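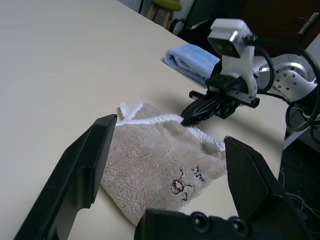

Textile beige à surface pelucheuse, non plié.

Cahier d'atelier Nostorari – entretien et séchage
27 mars 2022

Objet : bilan d'eau d'une charge de coton bouclé, essorage court contre essorage long. Suite des essais sur la raideur au séchage à l'air.

Charge d'essai sèche, après conditionnement en salle : 513 g. Balance Stollis, tare refaite avant chaque pesée. Lessive liquide Hilen sans adoucissant, dose de la notice pour eau moyennement dure. Programme coton, deux rinçages.

Pesées :
sortie du dernier rinçage, égouttage sur grille – 1221 g
après essorage court – 916 g

L'essorage court laisse donc 403 g d'eau pour 513 g de coton, soit 0,79 g par gramme sec. C'est trop pour la corde de la petite salle, qui est mal ventilée. L'essorage long n'a pas été pesé : le tambour de la Khúc s'est mis en défaut de balourd au troisième essai et je n'ai pas voulu forcer. Reprendre avec la charge répartie à la main. Vérifier aussi les pieds de la machine, celui de l'arrière droit n'a plus son contre-écrou.

Séchage sur corde, fenêtre fermée, 14 heures. À la reprise, toucher cartonné sur toute la surface, plus marqué au pli de la corde. Les boucles sont couchées dans le sens de l'égouttage. Deux froissages à la main suffisent à rendre la moitié de la souplesse, ce qui va dans le sens d'un pontage entre fibres par l'eau résiduelle. Le dépôt calcaire seul devrait tenir mieux que ça. Je ne conclus pas, l'eau du réseau n'a pas été titrée ce jour-là.

Séchoir, tiédeur basse, même charge relavée : toucher souple, peluches dans le filtre. Filtre non pesé avant l'essai, donc perte de fibres inconnue. À corriger au prochain passage.

Points de méthode :
Le conditionnement avant pesée sèche doit être le même partout. Le coton reprend de l'humidité dès la sortie du séchoir et la masse dérive pendant qu'on note.
L'égouttage sur grille dépend trop de la façon dont la pièce est posée. Fixer une durée et un pliage, les écrire sur la fiche.
La note de toucher reste subjective. Garder la cotation de 1 à 5, mais la donner sans connaître le mode de séchage.

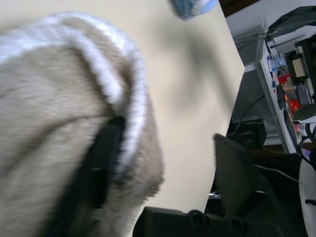 Remarque ajoutée en marge à la relecture : la comparaison corde/séchoir mélange deux effets, l'agitation et la température. Il faudrait un passage au séchoir en air froid, tambour en marche, avant de parler de pontage. Et relaver la même charge fausse la seconde série, car le coton a déjà perdu une partie de ses apprêts.

Objection retenue sur les deux points. Le passage en air froid est faisable sans rien modifier, le programme existe. Pour le relavage, il faut deux charges jumelles du même lot, lavées trois fois à blanc avant le premier essai. Le stock actuel n'en permet qu'une ; commande à passer, livraison possible en mai.

À faire :
titrer l'eau du réseau, puis essai témoin en eau déminéralisée
peser le filtre à vide
essorage long dès que la Khúc est de niveau
reporter les trois masses sur la fiche de charge, encre et non crayon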